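In Defense of the Ugly Brown Table

Angharad Pritchard
Dec 17, 2019

My sister-in-law wants to paint my dining table white. She's wanted to since she first sat at it, and every holiday she brings me another can of something called Chalk Linen or Oat Milk and leaves it by the back door like an offering. I've got three of them now. I'm not opening any of them.

I get it, I do. Dark wood is out. Walk through any house for sale in this town and you'll find pale floors, pale cabinets, pale everything, and one sad fern. The dark stuff goes to the curb or to the Foulkes auction barn, where in September I watched a dining set for eight go for 45 dollars. The chairs were included! The man who bought it told me he only wanted the chairs.

And this is where I get a little worked up, because that set was somebody's big purchase once. My friend Waltraud Baumgartner bought hers on payments over 13 months, and she can still tell you what she gave up to do it (mostly meat, and a trip to see her cousin). Meanwhile a brand-new table at Prokell, the one with the skinny legs that everyone has, was 3,800 dollars last I looked. It's the color of a cracker. 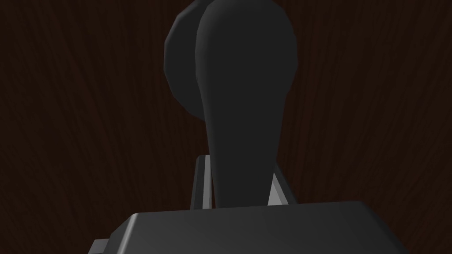 Deep reddish-brown, with the grain barely showing.

People say dark wood makes a room gloomy. Well, sure, if you keep the curtains shut and hang a brown painting over it. Put a lamp in the room. Put a yellow cloth down, or a bowl of oranges. I grew up doing homework on a table so dark you'd lose a black pen on it, and I remember that kitchen as the most cheerful place in the house — my mother had the radio going and the window open even when it was freezing.

They also say it shows the dust. It does! So does my television, and I haven't painted that white either.

What really bothers me is how permanent paint is when you put it on for a fashion. Mabli Morgan painted her grandmother's sideboard gray, then sage, then gray again, and last spring she spent two weeks in the garage with a scraper and a mask trying to get back to where she started. She got most of it. There's still sage down in the carving, and I think it'll be there when her kids inherit the thing.

If your table is wobbly and peeling and you hate it, go ahead, paint it pink. I'm talking about the good solid ones with nothing wrong except their age. Wax it and wait. My mother was 78 when she gave me mine and she'd already seen it go out of style twice.

As for the three cans, the shed door could use a coat.

Recent posts
Why I Still Iron Pillowcases
The Guest Room Is a Lie
Meinir Yorath on Buying Lamps Secondhand
Stop Buying Matching Mugs
What I Paid at the Foulkes Barn This Fall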